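Danilo Tan did not plan on running a robotics club. He teaches senior maths at Tusbridge, and two years ago a student asked whether the school would enter the Skandis packing challenge. He said he would look at the rules.

"I read them on the bus and there was nothing in there I understood," he says. "I signed the form anyway. The kids seemed to understand it."

The club now has 10 members and meets after school in the old sewing room. Most are in Grade 11. They work on a pair of small arms bolted to a rail at the edge of a table, and the job they have set themselves this year is packing a toiletries kit. The arms have to pick up ordinary bathroom things and put them in a box.

Kohei Koyama, who is in Grade 12, looks after the training side. He joined in April because his friend needed a ride home and he got bored waiting in the hall.

"I thought we'd be writing code the whole time," he says. "Mostly you're moving the arms yourself and recording it. You do the same pick over and over, and then you do it with the toothbrush turned the other way."

The group calls its system Cuesta, after a hill one of the students had to draw in geography. An earlier version was called Sivov. Koyama says Sivov was good at tubes and bad at everything else.

"Toothbrushes are hard," he says. "They're thin and they lie flat, so the fingers have to come in really close to the table. If you're a bit too low, you hit the wood and the motor complains. If you're a bit too high, you close on air."

The budget for the year was $3,000, most of which went on the arms and spare servos. Tan keeps the receipts in a cookie tin. The students pay for their own snacks, and the objects come from home or the dollar store.

Tan says the slow part has been getting the two arms to share the work. The students first ran them one at a time, with the second arm parked. It was safe, but they ran out the clock in every practice round. Since September they have been letting both arms move over the table together.

"We had a few crashes," Tan says. "We broke one finger. Kohei printed another one that night and brought it in the next morning in his lunch bag."

Their best practice score so far is 40 points, set last week. Koyama thinks they lost marks on a tube that landed across the edge of the box. He has asked for another week of recordings with the tubes at different angles, and the Grade 11s have agreed to split the sessions.

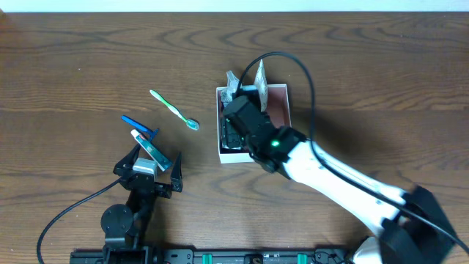 How does the club decide which arm picks up which object?

It goes by distance. Each arm takes what is closest to its own gripper, and if something sits near the middle, the arm that is free first gets it. Koyama says they tried a fancier rule in the spring and went back.

Tan would like to hand the club over to another teacher at some point, though he has not asked anyone yet. Koyama graduates in June. He is writing up the setup steps in a shared document so the younger students can get the arms calibrated without him. So far he has done the left one.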